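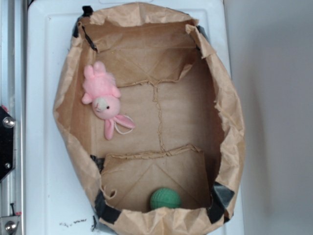 Kraft paper, black tape on the rim.

Paper bags for kitchen scraps -- do you line them or not?

turari_kate
Our town started the curbside compost program in September and I'm trying to settle on a routine. They take brown paper but no plastic, not even the bags marked compostable. I've been folding grocery bags down and putting them in the counter pail. By the second day the bottom is soft and I'm carrying it to the cart with one hand underneath. What are the rest of you doing?

oldgravel
Two layers of newspaper in the bottom, then the bag. Change it every other day. Coffee grounds go in last, after they've drained in the filter.

nisden413
Skip the bag. I dump the pail straight into the cart and rinse it with the hose. Bags cost money and the cart gets dirty either way.

turari_kate
I'd do that but I'm on the third floor and there's no hose. I'd be rinsing it in the kitchen sink.

Faustino Villaseñor
I've used paper for years. Freeze the wet stuff. Melon rinds, squash guts, anything that leaks goes in a bowl in the freezer and gets tipped into the bag the morning of pickup. The rest is mostly peels and eggshells and a bag holds that fine for 3 days.

One more thing, take any tape off before it goes in the cart. Regular tape doesn't break down. I used to run my own pile and I was picking strips of it out of finished compost two years later.

oldgravel
Paper gummed tape is OK though. The kind you wet.

Faustino Villaseñor
The kind with no strings in it, yes. The reinforced kind leaves fiberglass behind.

nisden413
Freezing garbage is where I get off. My freezer is full of food.

pquill
Depends on the size of the household. There are two of us and the bowl takes up less room than a bag of peas. With kids I can see it not working.

Does anyone know if they want the bags closed? My flyer says "contained" and doesn't say anything else.

turari_kate
I called and asked. Rolled over at the top is fine, no staples. The person I talked to said staples were a bigger problem for them than tape, which surprised me.

oldgravel
I don't buy that. A magnet pulls staples out. Nothing pulls out tape except a screen, and the small pieces go right through.

pquill
Might depend on the plant. Ours goes to the one out past Arnarberg and they do have a magnet. No idea where Kate's goes.

nisden413
Again, no bag, no staples, no tape.

turari_kate
Again, third floor.

Going to try the freezer bowl plus newspaper for a couple of weeks. Is the shiny insert paper OK or just the regular newsprint?

Faustino Villaseñor
Regular. Put the shiny stuff in recycling.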